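Working Papers > Household and Shared Meals > Section 4

4. Pieces on the table before the meal

4.1 Order of the cutlery

In Section 3 we described the four shared kitchens of the Nadden study and how the meals were divided among the households. In the present section we look at a smaller thing, namely the spoons and forks, and the table on which they are put before the plates come. The literature on shared meals says much about food and about who is cooking, but the laying of the table is usually passed in one sentence.

We recorded 85 layings in the Flakham kitchen. A laying is counted from the first piece that touches the table until the last piece is no more moved. In 58 of them the forks and spoons were put side by side in one group, near one end of the table, and only later given to the seats. We call this form "grouped". The other form, in which every seat receives its pieces directly, we call "seated". The grouped form was more frequent than we expected from the earlier work at Lurdale, where the seated form was almost the only one.

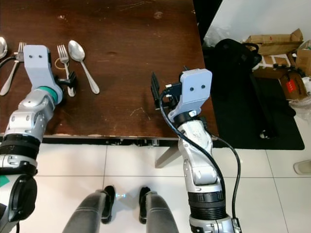 Why is the grouped form used when it needs a second round of work?
The people who lay the table often do not know yet how many will eat, and a group of pieces can be left until the number is known.

This explanation was given to us in the interviews, and the timing supports it. On evenings when the number of guests was written on the kitchen door before five, the seated form was used more. We also noted that in the grouped form the kinds of pieces are not always kept apart. A fork may lie beside a spoon or beside another fork, and the households did not correct this. What they did correct was the direction. A piece lying with its handle toward the back of the table was turned in nearly every case, also when it had to be moved again a few minutes later.
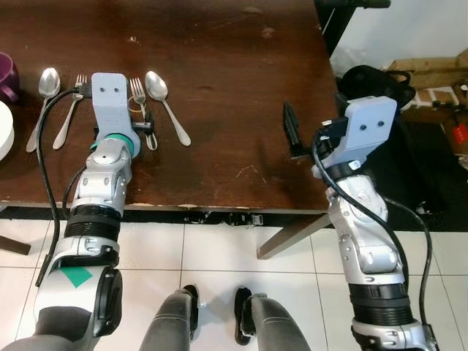
The direction of the handles was therefore treated by us as a separate variable. It was coded as "same" when all handles of the group pointed to the same side of the table, and as "mixed" in all other cases. Small differences of angle were ignored. Two coders worked apart from each other, and where they disagreed the laying was discussed and coded again.

4.2 The table and the space near it

The surface of a table in daily use has scratches and worn places, and our households gave them a meaning. In Flakham the front edge was called "the tired side", and some persons preferred to put the cutlery farther in. A cloth was used only on Sundays and in the whole of January. We did not find that the cloth changed the choice between grouped and seated form.

Other furniture has an influence too. Figure 1 shows a table with a light wooden top and a pedestal fan standing on the tiles. A fan of this type takes little floor, but people walk around it with a distance, and so the side of the table next to it is reached less easily.
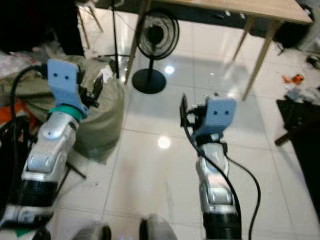 Photo: Batista project archive.
Figure 1. Black pedestal fan and wooden table on a white tiled floor.

In the interviews the fan was mentioned in connection with paper napkins, which were laid last or put under the forks. Chairs were mentioned less. The distance from the cutlery drawer to the nearest table was 200 cm in Flakham, and we do not have this measure for the other three kitchens. A comparison of the walking paths must wait for Section 6, where the floor plans are given.

Last updated: 31/10/2021

Contact the editors | Copyright Nadden Working Papers | Back to top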